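Trollmont Lodge – Accommodation Upgrade
Progress report to the Rosenthal Regional Tourism Fund
Reporting period ending 23 February 2001

1. Status

Works at Trollmont are in the second of three stages. Stage one (roof, stormwater and the east stair) was closed out in October and the final claim for it has been paid. Stage two covers the guest rooms on levels one and two, the hot water plant and the new booking system. Stage three, the car park and the path to the lake, has not started and no money has been drawn against it.

The lodge has stayed open throughout. Level one was taken out of service for the whole of the period and level two was sold at the standard rate, with a notice on the booking form about daytime noise. Twelve guests asked for a different room on account of the noise and all were moved. No refunds were paid.

2. Guest rooms

Level one is complete except for door closers, which were supplied in the wrong hand and have gone back. The rooms have new carpet, new wiring to the bedside lights and a second power point at the desk. Two former singles have been joined to make an accessible room with a level-entry shower. The grab rails in that shower were set 50 mm too high by the tiler and have been refixed. The old holes are plugged and sealed.

Level two will be handed to the builder once level one is back on sale. The condition survey found water staining behind the wardrobes in the rooms on the north side. The source was a failed flashing that was already replaced under stage one. Moisture readings have been falling and the plaster will be left open until they settle. This adds about two weeks to the level two program but nothing to the contract sum, as the builder will do the south side first.

3. Linen and laundry

Linen was moved from outside hire to lodge-owned stock at the start of the period. The opening order was 393 pieces, made up of sheets, pillowcases, bath towels and table linen. Of these, 117 were table linen for the dining room. The first delivery was short on bath towels and the balance arrived in the next run.

The wash is done on site and pressing is still sent out. The flatwork ironer allowed for in the budget has not been ordered. The laundry floor drains to the wrong corner for the position shown on the drawings, and the supplier wants a clear metre on the feed side that the present layout does not give. A revised layout is with the builder for pricing. Until it is settled, table linen is being folded by hand and stored flat. 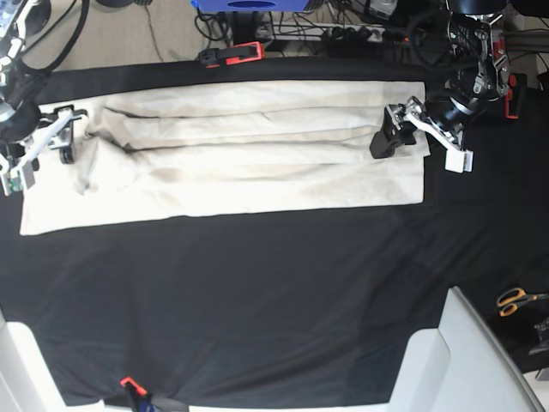 4. Hot water plant

The two old storage units have been removed and the Lukel plant installed on a new slab behind the kitchen. Commissioning took three visits. On the first, the return pump tripped on overload – the cause was a valve left closed after flushing. On the second, flow temperature could not be held with more than six showers running. The controller was reset and the third visit passed the full test.

Waiting time for hot water at the far end of level two is still longer than we want. The pipe run there is original and uninsulated. Insulation will be fitted while the plaster is open on the north side, which avoids a second round of patching.

5. Booking system

Skudo went live at the front desk early in the period. Rooms, rates and the waiting list have been moved across, along with future bookings held in the old card file. A check of 154 bookings against the cards found four with the wrong departure date, all from the same batch. These were corrected and the guests were phoned.

The online enquiry form sends an email to the desk and does not yet show live availability. Live availability needs a permanent line in place of the dial-up link. The line has been applied for and we have no connection date.

6. Budget

Stage two spending is within the approved amount. The contingency has been used for the drainage pit at the new slab and for the power upgrade to the laundry. We ask that the unspent ironer allowance be carried over to the next period. No other change to the funding agreement is sought.

7. Next period

Refit door closers and return level one to sale
Hand level two, south side, to the builder
Confirm laundry layout and order the ironer
Insulate level two hot water pipework
Call quotes for stage three paths and lighting

Claims and supporting invoices are attached under separate cover.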